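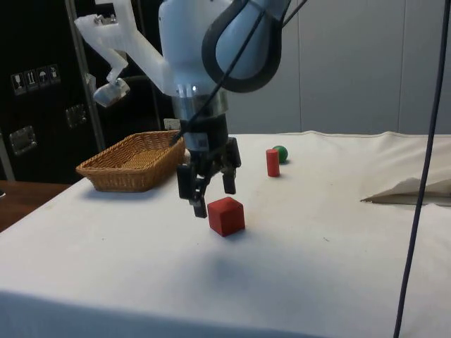

4. Setting up the label printer

Do section 3 first (unpacking, shipping tape out). If the orange tape is still inside the lid the roller won't turn.

You need: the Durnik printer, power brick, USB cable, one roll of labels, the driver from the Momia download page. Small flat screwdriver if you are changing the core size.

4.1 Loading the roll

1. Power off. Unplug the brick at the wall too.
2. Press both side tabs, lift lid until it clicks. It stays up by itself.
3. Slide the two roll holders apart. They move together, don't force one.
4. Drop roll in, labels facing up, loose end toward you.
5. Let the holders close on the roll. Snug, no squeeze.
6. Feed the loose end under the black guide and out the front. Two labels' worth hanging out is plenty.
7. Close lid. Push both corners, not the middle.

CAUTION: Tear bar is sharp. Keep fingers off it when feeding.

CAUTION: Print head gets hot on long runs. Let it cool 5 minutes before you open the lid.

Note: Fanfold labels go in through the slot at the back. Take the roll holders out completley or they catch the stack.

4.2 Power and cable

1. Brick into the printer first, then the wall.
2. Switch on. Light goes amber, then green.
3. Do NOT plug in the USB yet. Driver first (4.3). If you already plugged it in, pull it, restart the computer, carry on from here.

4.3 Driver

1. Run the installer. Say yes to the permission box.
2. Pick the model number from the bottom sticker. Two models look the same from the front.
3. Choose "USB" when asked. Network setup is section 6.
4. Plug in the USB when the installer says so.
5. Wait for "Ready". Slow on older machines. Don't click Back.

Note: Installer file dated before 9 June 2018? Get the new one. Old one sets the wrong label width and every barcode comes out clipped on the right.

4.4 Calibration

Every time you change label size. Every time, even if it looks fine.

1. Printer on, lid closed, light green.
2. Hold FEED until the light blinks twice. Let go.
3. Printer runs a few labels forward and stops with a gap at the tear bar.
4. Stops mid-label? Do it again. Still wrong after a second go, check the gap sensor for dust, then see 4.6.

4.5 Label size and test print

1. Open printer preferences, Page Setup tab.
2. Pick your label stock from the list. Not there: New, type width and height off the roll packaging. Leave off the backing paper, just the label.
3. Darkness: leave at the default for now.
4. Click Print Test Label.
5. Check the border. All four sides should show. Then scan the barcode with whatever scanner you really use, not a phone.
6. Too faint, darkness up one step. Fuzzy bars, down one step. One step at a time and re-test.

Note: High darkness wears the head faster. Cheap labels need more of it. The Lysenko rolls we ship with the unit are fine at default.

4.6 If it isn't working

Light blinks red: lid not shut, or out of labels. Open, close, press FEED.

Blank labels: roll is upside down. Scratch one with a fingernail. No dark mark, wrong side.

Error 109: head too hot. Leave it on, lid closed, wait for green.

Error 576: driver and model don't match. Remove driver, restart, repeat 4.3 and look at teh bottom sticker again.

Prints one, skips one: not calibrated. 4.4.

White line down every label: dirty head. Power off, cool down, wipe with a cleaning pen in one direction. Let it dry before printing.

Labels drift left or right: roll holders not snug, go back to 4.1 step 5.

4.7 Cleaning

Wipe the head at every roll change, or every 1,000 labels if you use fanfold. Roller too, turn it by hand as you go. No blades, no window cleaner.

Still stuck: Jurnevmont support desk, ask for Corey Ashby or Jolene Wihongi. Have the serial number and the error code ready. Keep one of the bad labels, they will ask for a scan of it.

Next: section 5, Templates and saved layouts.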